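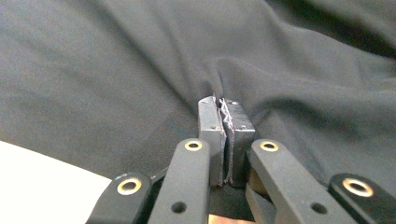 Figure 5.1 Dark gray fabric, rumpled into broad folds, with a small fold pinched between two gray pads.

CHAPTER 5
The Small Venue and the Touring Band

Learning objectives
After studying this chapter, students should be able to:
describe the parties to a club booking and the duties of each;
compare a flat guarantee with a share of the door;
read a basic technical rider and stage plot;
prepare a simple settlement sheet for a one-night engagement.

5.1 Introduction

Most rock bands spend the greater part of their working lives in rooms that hold fewer than a thousand people. Arena concerts receive more attention in the press, but the club circuit is where set lists are tested, where audiences first meet new material and where the habits of touring are formed. A student who understands how a single night is arranged in a small room will find that the same arrangements, with more people and more paper, govern the larger ones.

Chapter 4 examined the recording contract and the ways in which income from recorded music is divided. The present chapter turns to live performance. It deals with the booking itself, the exchange of technical information before the show, the order of the working day and the settlement of accounts at the end of the night. Festivals are treated separately in Chapter 7, and questions of copyright in live recordings are reserved for Chapter 9.

The chapter follows one continuing case. Gralel is a four-piece hard rock band with two albums and a modest following outside its home region. The Stevel is a standing-room club licensed for 893 people. The band's agent, Erdal Karakaya, has asked the club for a date in June, and the club's talent buyer, Abílio Matos, has replied with an offer. Students should keep the terms of this offer at hand, as they are used again in the exercises.

5.2 The parties to a booking

Four parties commonly take part in a club booking. The artist performs. The agent finds the work and negotiates its terms on the artist's behalf, in return for a commission. The promoter or talent buyer commits money to the event and carries the risk that tickets will not sell. The venue supplies the room, the staff and, in most cases, the sound and lighting equipment.

In smaller rooms the last two roles are often held by the same company. This is the arrangement at the Stevel, where Matos both selects the acts and answers to the owners for the result. Such an arrangement shortens the negotiation considerably. It also means that income from the bar, which an outside promoter would not normally receive, may be weighed when the offer is made. A room with strong bar sales can sometimes afford to pay a band more than its ticket sales alone would justify.

The tour manager joins the process at a later stage. Once a date has been confirmed, the agent's part is largely complete, and the tour manager becomes the point of contact for arrival times, meals, guest lists and payment. Bands without a tour manager usually assign these duties to one of the members, and the venue should be told in writing who that person is.

5.3 Forms of payment

A guarantee is a fixed sum paid to the artist regardless of attendance. It protects the band on a poor night and limits what it can earn on a good one. A door deal gives the artist a share of ticket income and no fixed sum, so that both risk and reward are passed to the stage. Between these lies the form most often seen at club level – a guarantee set against a percentage, with the artist receiving whichever amount is greater.

The word "net" requires care. A percentage of net income is calculated only after agreed expenses have been subtracted, and the list of those expenses should form part of the contract. Typical items include advertising, security, the sound engineer's wage and the fee paid to any opening act. In the present case the opening act is Grukberg, a local trio, whose fee is to be charged as a show expense. Karakaya has accepted this item but has asked that the cost of the club's regular door staff be removed from the list.

5.4 The rider and the stage plot

The rider is a document attached to the contract that sets out what the artist needs in order to perform. Its technical section lists microphones, monitor mixes, power and stage dimensions. Its hospitality section covers food, drink, towels and dressing rooms. A stage plot accompanies the technical section and shows where each musician stands and where each amplifier is placed.

Gralel's rider calls for 14 input channels and a changeover of 35 minutes between acts. Neither request is unusual for a group of its kind, though the second must be checked against the curfew of the room. Where a venue cannot meet a term, the correct practice is to say so before the contract is signed. Silence is commonly read as agreement, and a dispute at load-in delays the sound check for every act on the bill.

Key terms introduced in this part of the chapter: guarantee, door deal, net income, rider, stage plot, changeover, curfew, load-in.

Review questions

1. Why might a club that also acts as promoter offer better terms than an outside promoter using the same room?
2. Explain how a guarantee set against a percentage divides risk between artist and buyer.
3. Draft a short letter from Matos to Karakaya replying to the request about door staff.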